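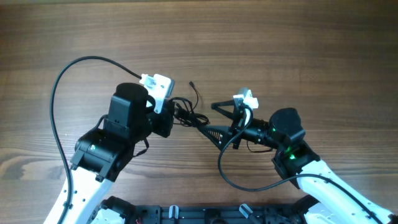 The line coach who wants his guards to slow down
20 May 2023

I got to Barrios before he did, which I'm told almost never happens. The offensive line coach at Letton High likes to be early for everything, including breakfast, and when he came through the door he apologized twice before he'd even sat down. Then he moved the salt, the pepper and three creamers into a row and said, "Okay, so this is the front. Where's my other tackle?"

I gave him the hot sauce.

If you follow high school football in our corner of the state, you know what Letton did on the ground these last two seasons. They ran for 2732 yards two falls ago, and last fall they ran for 2765 with a completely different backfield and three new starters up front. That second number is the one I wanted to talk about. Backs graduate, lines graduate, and most programs our size have a good year and then go sit down for a while. Letton got a little better.

He didn't want credit for it (they never do, line coaches, it's like a rule), but he did want to talk about feet.

"Everybody who watches us thinks we're a power team," he said. "We have one kid over 250. One! We're a step team. If the first step is right, my left guard can block somebody who has fifty pounds on him, and if the first step is wrong he can't block me."

The first step he teaches is short. Really short. He showed me on the floor next to the booth, in a restaurant, with a waitress trying to get past him holding two plates of eggs. Six inches, toes pointed where you're going, weight on the inside of the foot. Most freshmen show up wanting to fire out and hit somebody, and he spends their whole first summer talking them down from it.

"They think fast is good. Fast is fine on the third step. On the first one I want them slow enough that they can still change their mind, because the kid across from you is going to slant or he isn't, and you don't know yet."

I asked where he'd picked that up, and he said from getting beat. He played center at Ploster in high school, and he says he spent most of one season lunging at a nose tackle who simply wasn't there anymore by the time he arrived. His coach told him to get meaner. "I was pretty mean already," he said. "I was just mean in the wrong gap."

He went on to play a couple of years at Rerkard, mostly on the scout team, and that's where an assistant finally made him stand in front of a wall and take the same step until practice was over. He hated it. He now makes his own players do it, against the back wall of the gym, with their foreheads nearly touching the pads. They hate it too, and he seemed pretty happy telling me so.

Letton's playbook on the ground is small. Inside zone, outside zone, a counter, a trap they run maybe a couple of times a game. That's more or less it. He's been on the staff for 11 years and says they've taken out a lot more than they've put in. There used to be a toss play he loved, with both guards pulling, and he drew it for me on the back of the kids' menu. It looked great. They cut it after a wet October when it lost yardage every single week.

"I fought for that play," he said. "I went in the head coach's office and I fought for it. And he asked me how many practice minutes it took, and I told him, and then I heard myself say it, and we cut it."

Those minutes went to double teams. If you've ever stood on a sideline at this level, you've seen what a bad double team looks like: two big kids bump into one defender, everybody falls over, and the linebacker walks through and makes the tackle. Letton's don't look like that. The guard and the tackle stay hip to hip, and one of them comes off late, sometimes so late you think they've forgotten about the linebacker altogether.

That's on purpose. He'd sooner have the linebacker tackle his back after five yards than have the defensive tackle do it after one, and he says most kids leave the double too early out of pure worry. They can see the linebacker. He's right there, he's bouncing around, he's yelling. "I tell them he'll come to you. He wants to make the tackle, doesn't he? Let him come." 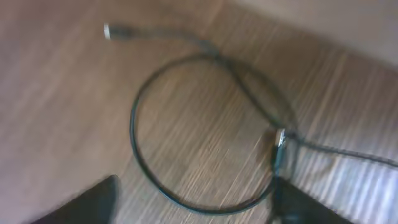
How long does it take a new lineman to learn zone blocking?

Most of Letton's players need one full summer and the early part of a season before they can do it without thinking, and the centers usually take longer than that, as they also have to make the line calls.

The center thing came up a lot, by the way. He was a center, so he's biased and he'll tell you so, but he thinks it's the position that small schools get wrong most often. They put the shortest big kid there and move on. His last three centers were all former tight ends or fullbacks, kids who were used to looking around before the snap. The one starting next fall played defensive end as a sophomore and had never snapped a ball in his life.

"First day he sent it over the quarterback's head into the parking lot. I mean *into* it. I said great, now we know your arm's strong enough."

I asked about shotgun snaps, since that's where my own nephew's team falls apart, and he got serious for a minute. He wants the ball dead, no spiral, coming back slow and a little low. He has the center keep his eyes up the entire time and he doesn't correct the snap during team drills at all. All the fixing gets done before practice or after it. If a kid is thinking about his wrist when the ball moves, he says, then he's late to the block and you've lost both things.

We talked some about weight, which I'd been a little nervous to bring up. Parents ask him about it constantly. They want to know what their son should weigh by junior year, and he won't give them a number. He'd like a kid to be able to play twelve snaps in a row in August heat and still get into his stance properly on the last one. He's had 190-pound guards who could do that and 280-pound guards who couldn't, and he started the small ones. There was some grumbling about it the first time. Then they beat Ploster, on the road, and the grumbling moved on to special teams.

Spring lifting was just wrapping up when we met. Summer work is three mornings a week, with a team camp over at Rerkard that he both looks forward to and dreads (the dorm beds, mainly). He loses both tackles from last year's group. The right side he feels fine about. The left side he described as "a conversation," and then he picked up the hot sauce, looked at it, and swapped it with one of the creamers.

"He's a sophomore," he said about the creamer. "He's got good feet, though. You should come watch his feet."

So I'm going over there the second week of June to watch a teenager take six-inch steps at a wall. I'll bring coffee. He takes his black, he said, and practice starts at seven, so be there by a quarter till.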